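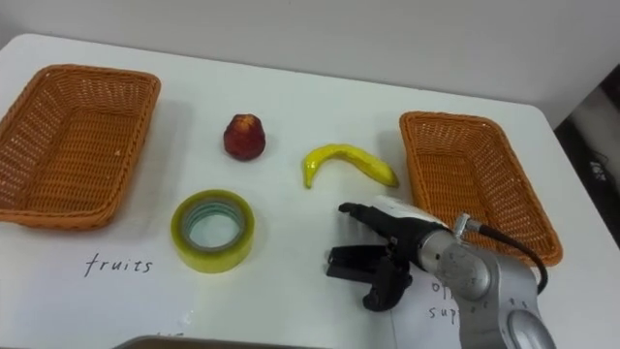
Comparing Two End Effectors on a Sorting Task

Purpose of This Guide

This guide sets out the procedure used at Histora for comparing end effectors on a single arm. It is intended for staff who have completed basic arm training and who must decide which hand or gripper to fit for light tabletop work. The procedure was written by Aurelio Zepeda and last revised on 09/08/2020.

The comparison uses one task only. The arm must move small items from the middle of a table into one of two baskets, according to the label in front of each. The task is simple to set up and easy to repeat, and it calls for several kinds of grasp.

Before You Begin

Confirm that the following are ready:

Two baskets of the same style
Two paper labels, written by hand in dark ink
Play fruit and a roll of clear packing tape
At least one black office item
The end effectors to be compared, with their mounting screws
The controller, with the Govach test profile loaded

Fit the first end effector and tighten the screws in a cross pattern. Route the cable in a loose loop so that the wrist can turn through its full range without pulling on the connector. Run the wrist through that range once at low speed before placing any items.

Step 1. Set Out the Table

Place one basket on each side and leave the middle of the table clear for the items. Put each label in front of its basket, where the head camera can read it. Group the items closely. Wide spacing makes the task too easy and hides differences in finger width.

Lay the tape roll flat. A flat roll may be picked up by the outer edge or through the core, and the choice made by each end effector should be written down.
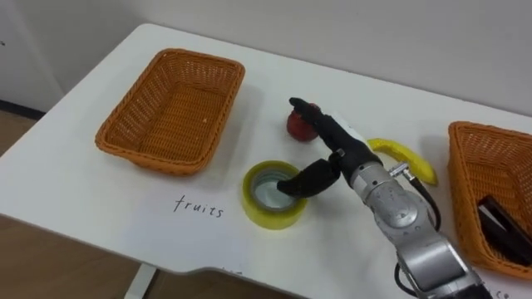 Thumb tip in the core of the tape roll, index finger raised.

Step 2. Set the Limits

Enter a force limit for each class of item. The Govach profile begins at a low setting for fruit and a higher one for office supplies. Do not raise either value during a run. If an item slips, record the slip and continue – the limit may be reviewed once the run is complete.

Set the controller timeout to 500 milliseconds. A longer timeout may allow the arm to keep pressing after contact has been lost.

Step 3. Place the Cameras

Two views are required. The head camera gives the view used for control, and a fixed camera beside the desk gives the view used for review.
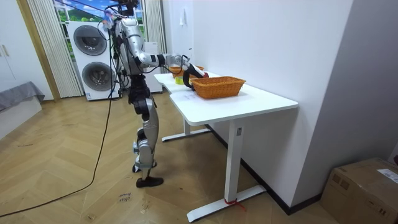
Fixed camera placement has more effect on the quality of a review than any other setting in this procedure. The camera should stand far enough back to take in the feet of the robot as well as the tabletop, so that a shift in stance can be told apart from an error in the arm. From the side, the reach between the two baskets is plain to see, with the small red item at the gripper near the front lip of the larger basket. A reviewer can judge clearance over the rim from this angle, which is difficult from the head view. Check also that the floor cable has enough slack and does not cross the path of either foot.

Step 4. Run the Comparison

Complete the full set of runs with the first end effector before changing to the second. Return every item to its starting place between runs. The reviewer should note the following for each pick:

Point of first contact
Type of grasp (rim, core, or side)
Any contact with a neighboring item
Clearance over the basket rim
Basket chosen

Items with a hollow center need closer attention. A hand with jointed fingers can pass them through the core and lift the roll upright, while a two-finger gripper will usually take the edge.
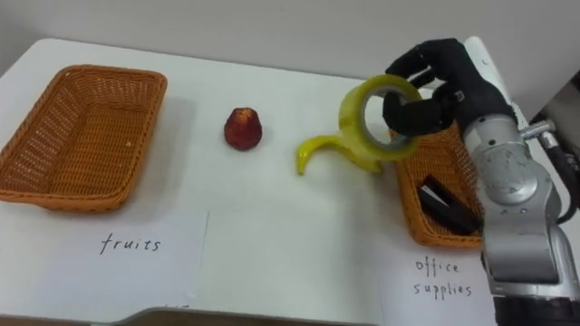
Both methods are acceptable under this procedure, provided that the roll is released inside the correct basket and does not strike the rim on the way down. Where a core grasp is used, allow the fingers to open fully before the arm withdraws. Early withdrawal can drag the roll back out of the basket.

Step 5. Review and Record

Play the two views side by side and compare them with the written notes. Where the notes and the video differ, the video is to be followed. Save the results under the name of the end effector and the version of the controller profile.

Staff using the older Sani controller should export the log before shutting it down. Its memory holds 1,000 entries – after that, the earliest are overwritten.

Remove the end effector, inspect the finger pads for wear, and return it to its case.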